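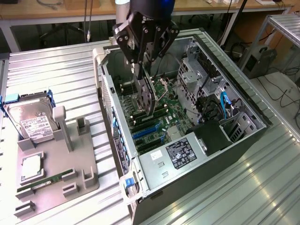

Section 3: Adding Memory to Your Damberg Tower

More memory is the upgrade we get the most mail about, and it's a great one to start with. You need one screwdriver, a clear table and a bit of patience, and the whole job fits easily into an evening. If you have never opened a computer before, welcome! Read the section through once before you pick up the screwdriver, then come back and work from step 1.

This section covers the Damberg home and office towers with full-size memory slots. If you have the small Prustcombe desktop, its memory is laid out differently, so please turn to Section 4.

What you need

A medium Phillips screwdriver
Your new memory modules, still in their packaging
A small dish for the screws
An anti-static wrist strap, if you have one
A flashlight (room lighting never seems to reach the back corner of the slots)

Choosing the right modules

Check the label inside the front cover of this manual. It gives the memory type and the largest total your board will take. Memory types are not interchangeable, and the notch along the bottom edge of each module is in a different place for each type. A module of the wrong type will not go in, however hard you push.

Buy a matched pair if you can. Two modules of the same size and speed let the board read from both at once, and you really do notice it when you have a big photo library or a lot of browser tabs open. Mixing an old module with a new one is allowed, but the board will run both at the speed of the slower one.

Before you open the case

1. Save your work and shut down the computer. Sleep mode is not enough.

2. Switch off the power supply at the back and pull the power cord from the wall.

3. Unplug everything else: monitor, keyboard, speakers, network cable. Take a quick picture of the back with your phone first if you have a lot of cables. You'll thank yourself later.

4. Press and hold the front power button for ten seconds. This drains what is left in the power supply.

CAUTION: Never open the power supply itself. There is nothing inside it that you can service.

Opening the case

5. Lay the tower on its side on a firm, steady surface, with the removable panel facing up. Avoid carpet and bedspreads.

6. Take out the screws along the rear edge of the panel and put them in the dish. Slide the panel back about an inch and lift it away.

7. Touch a bare metal part of the case with your hand, or clip on your wrist strap. Repeat this any time you get up and walk around.

8. Find the memory slots. They are long, narrow and parallel, and they sit close to the processor cooler. If a cable crosses over them, ease it to one side - there is usually enough slack that you won't have to unplug it.

Removing old modules

Skip to step 11 if you are only adding to what is there.

9. Press down and outward on the latch at the end of the slot. Some Damberg boards have a latch at both ends, and others have one at the top end only. The module will pop up a little.

10. Hold the module by its short edges and lift it straight out. Try not to touch the gold contacts. Put it in the packaging from your new memory and keep it until you know everything is running well.

Fitting the new modules

11. Open the latches on the slots you plan to use. For a pair, use the second and fourth slots counting out from the processor, unless your cover label says otherwise.

12. Line up the notch in the module with the ridge in the slot. Look twice!

13. Set the module upright in the slot and press down on both ends with your thumbs, firmly and evenly. It takes more force than most people expect. The latch should snap closed with a click you can hear.

NOTE: If one end sits higher than the other, take the module out and start again from step 12.

14. Look along the slots with your flashlight. The tops of matching modules should be level, and every latch should be fully closed.

Closing up and first start

15. Put the panel back, replace the screws and stand the tower up. Reconnect your cables, with the power cord last.

16. Turn the computer on. The first start after a memory change can take a few minutes with a dark screen while the board learns its new modules. Let it work. Later starts go back to normal speed.

17. Open your system information page and check the total. A slightly lower number than you expected is normal when the built-in graphics borrow a share.

If the computer beeps or stays dark

Shut down, unplug, open the case and reseat each module. Loose seating is by far the most common cause. Still nothing? Start with only one module in the second slot, then try the other module in the same place. If one works and the other doesn't, send the bad one back to the store you bought it from.

Your Damberg warranty stays in force after a memory upgrade, so enjoy the extra room. Section 5 covers adding a second drive - and the case opens in just the same way.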